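How to budget for a two-arm picking cell without fooling yourself
Rakiya Nwosu, 9/15/25

Start with the quote and assume it is too low. The one we had from Trelen for the Pullthorpe bench listed two arms, two grippers and a controller. It left out spare finger pads, cabling, guarding and the days of somebody's time spent getting it all to run.

Step 1. Write down the job in one sentence. "Move fruit between trays" will do. If you can't manage that, don't ring a supplier yet.

Step 2. Ask what the second arm is for. Salesmen love a pair. Price the job with one arm first and make them argue for the other.

Step 3. Price the wearing parts separately. We put down £1344 for fingers and pads over 19 months, and I still think that's hopeful.

Step 4. Get a trial with your own goods. Belmonte showed us a lovely video of boxes – we don't handle boxes. Soft, round, shiny things are a different matter.

Step 5. Hold back the last payment until the cell has done six full shifts on your site. Expect grumbling. If they refuse outright, go elsewhere.

Leave the service contract until last, and read the notice period twice.

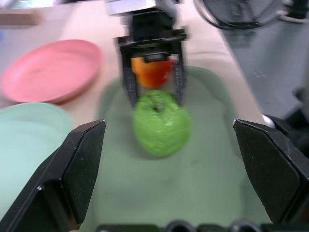
Two grippers over the green tray, one holding an orange-red fruit above a green apple.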